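24/11/2021

Que dia! Escrevo já deitada, com os pés gelados e a cabeça ainda no fermento.

Hoje a massa-mãe fez finalmente um pão como deve ser. Depois de tanta broa achatada (a de julho podia ter calçado uma porta), tirei do forno um pão alto, com a côdea a estalar, e fiquei ali de luvas postas a ouvi-lo cantar. É mesmo verdade, o pão canta quando arrefece! Liguei logo à minha irmã e encostei o telefone à grelha. Ela diz que só ouviu chiadeira, mas eu sei o que ouvi.

Mudei duas coisas desde a última tentativa. Usei a farinha de centeio do moinho Villalobos, 200 gramas misturadas com a de trigo, e deixei a massa no frigorífico 24 horas inteiras, sem ir lá espreitar. Bem, espreitei uma vez, antes de me deitar. Estava cheia de bolhinhas junto ao vidro e cheirava a iogurte e a maçã.

Levei metade para o trabalho, embrulhada no pano às riscas da avó, e às onze já só restavam migalhas. O Pranab Weerakoon comeu três fatias com manteiga e pediu-me um bocado do fermento para levar para casa. Dei-lhe um frasco na hora do almoço e ficámos a conversar sobre o pão de coco que a mãe dele faz na frigideira, sem levedar nada, com malagueta e cebola crua. Tenho de provar isso!
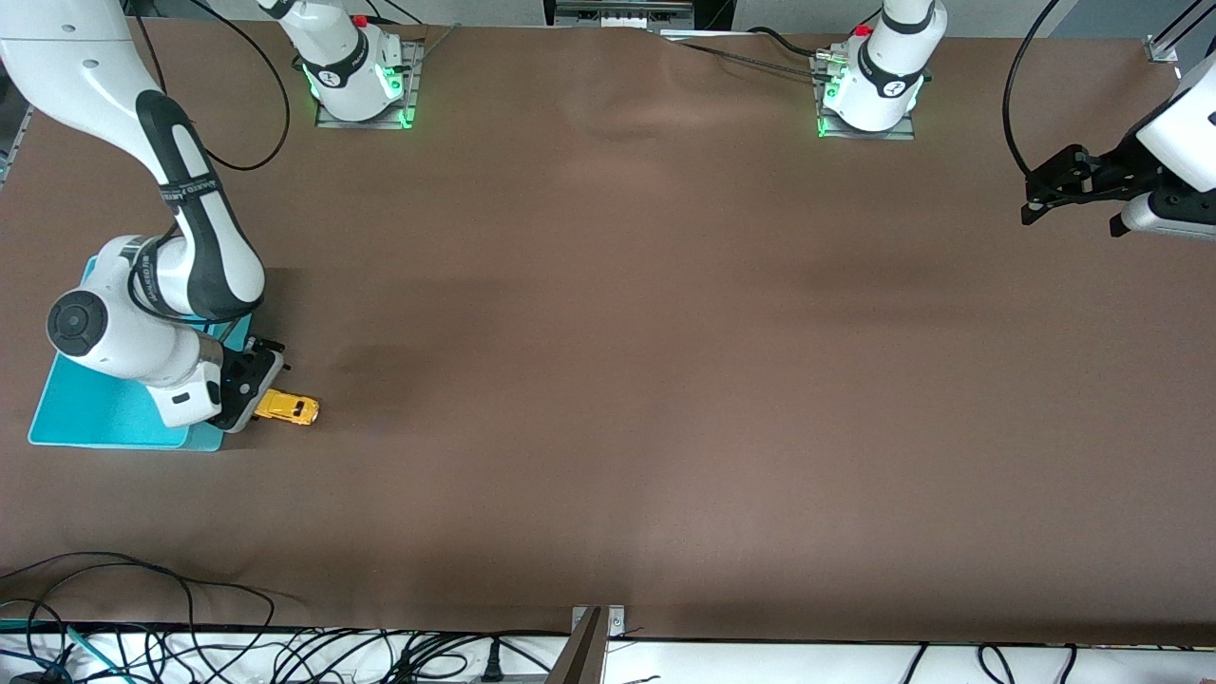
## Para o próximo pão

Quero tentar com nozes e figos secos, e talvez um fio de mel na água. A Ereo, aquela loja pequenina ao pé dos correios, tem figos do Algarve ao quilo, carnudos, nada daquelas pedras do supermercado. Passo lá amanhã à saída, se não chover muito.

Também preciso de uma lâmina nova para os cortes, que a minha já rasga mais do que corta. Desta vez fiz só um golpe comprido de lado e abriu lindamente, mas ando com vontade de experimentar uma espiga. E mais calor no início: o forno parece-me preguiçoso, se calhar deixo a panela de ferro aquecer mais tempo lá dentro.

## Outras coisas

- Alimentar o fermento antes de sair (farinha e água em partes iguais, frasco limpo!).
- Devolver à Graça o livro das broas.
- Ovos, 6.
- Comprar manteiga com sal, que a nossa acabou.

Guardei a última fatia para o pequeno-almoço. Vai torrada, com o doce de abóbora que abri no domingo passado e que ainda está a meio.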